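Ticket: Sorting cell, picks from mixed-parts bin failing
Project: Skalton
Site: Vevbridge workshop, table cell
Raised by: Cell maintenance
Assigned to: Kustell integration support
Priority: Normal
Status: Open, partly resolved
Opened: 22 Nov 2018

Summary

The arm is meant to take small parts out of one bin and put them in another, which on our shop floor is a job given to whoever is free at the end of the shift. Picks succeed when the parts are spread out. They fail when parts rest against each other or against the bin wall. Site wants to know whether this is a fault or a limit of the machine, and whether the job can be handed over before the December stocktake.

Symptoms as reported

Gripper closes on nothing and the program carries on as if it had a part.
Gripper closes on two parts at once. One falls on the way up.
Protective stop when a finger touches the bin wall.
Place position drifts towards the near side of the second bin after the bins have been handled.

Entry 1, site

Restarted controller and arm. No change. Checked the gripper fingers for wear and found none. Checked the mounting plate bolts, all tight. Payload setting matches the gripper data sheet. The fault appears at full speed and at reduced speed, so we do not think it is a speed problem.

Entry 2, Kustell support

Please confirm how the bins are located. The log you sent has fixed pick coordinates with a small search pattern. If a bin has been lifted out and put back by hand, the pattern will be searching in the wrong place. Please also confirm whether grip detection is switched on. The first symptom reads as though it is off.

Entry 3, site

Bins are put back by eye against the tape on the table. There are no stops or fixtures. Grip detection was off. It was switched off during commissioning and the change was not written down. Now on, with the threshold at default.

Result: the program no longer carries on after an empty close. It retries, then asks for the operator. This is correct behaviour but it means somebody has to stand there.

Entry 4, site

Ran a batch of 600 pick attempts over several shifts with the bins taped down at the base. Place drift has gone. Wall contacts are down but still happen, nearly all of them with parts lying in the corners. Double picks unchanged.

For comparison we gave the same bin to a member of staff with no instructions beyond "empty that into the other one". The bin was done before the arm had finished its first retry cycle. The person tipped the bin slightly to bring the parts forward and took several at a time. Our program has no equivalent of either.

Entry 5, Kustell support

Thank you, the comparison is useful. Splitting the ticket into faults and limits, as they need different answers.

Faults:
Grip detection off. Closed.
Bin location not repeatable. Workaround in place, permanent fixture needed.
Paper covering on the table creases under the bins and can change their height and angle. Please press the paper flat before setting a bin down, or cut it away beneath the bins and stand them on the bare surface.

Limits:
Parts in contact with each other. The program picks by position and cannot tell one part from the next.
Parts in corners. The fingers need clearance on both sides and a square corner does not give it.
Mixed shapes. One grip width is being used for everything in the bin.

We would not expect further tuning to remove any of these. A camera above the bin and a separate width for each part type would help with the first and third. For the second, try a bin with sloped inner walls.

Entry 6, site

Edwards, the unit next door, have a similar arm loading a lathe and theirs runs all day without anyone near it. Management has asked why ours cannot. Please advise on wording.

Entry 7, Kustell support

Suggested wording: a lathe loader takes one known part from one known place, and the tray it takes from does the sorting beforehand. A bin of mixed parts has had no sorting done. The arm is repeating its movements accurately in both cells. What is missing in yours is the judgement about which part to take and from which side, and a person supplies that without noticing.

The same applies to the question in your covering message about clearing benches and emptying drawers. Those jobs are harder than your bin. We would not quote for them at present.

Entry 8, site

Wording passed on. Trial with parts sorted by hand into shallow trays: 4 operator calls in the whole shift, all for parts lying on their edge. Sorting into the trays took longer than moving the parts to the second bin by hand would have done. Noted for the cost review.

Sloped bin not yet tried. The supplier has 2 sizes and neither fits between the tape lines. The grid will need to be laid again if we go that way, and the place positions taught again with it.

Actions outstanding

Site: make up a fixed locating frame for both bins.
Site: write down every setting changed from default, grip detection included.
Site: mark the parts list with the 3 shapes that cause most double picks.
Kustell: send a quote for the overhead camera option, with and without installation.
Kustell: confirm whether grip width can be changed within one program cycle on the present firmware.

Decision for December: stocktake sorting stays manual. The arm will be used for single-type batches only. Ticket remains open pending the camera quote.

Attachment
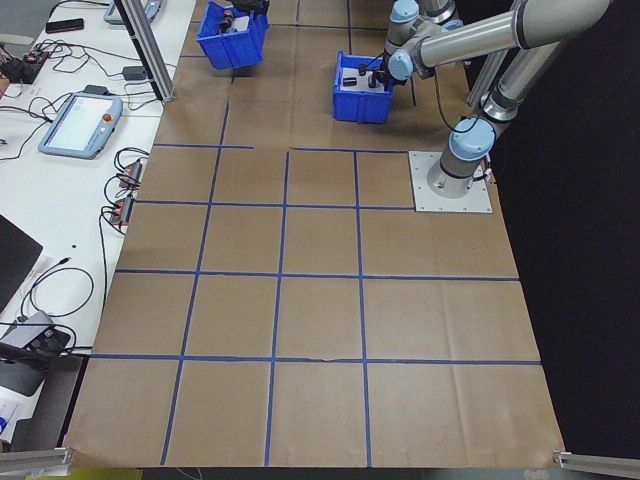
Skalton cell, gripper down in the blue bin, second bin to the left.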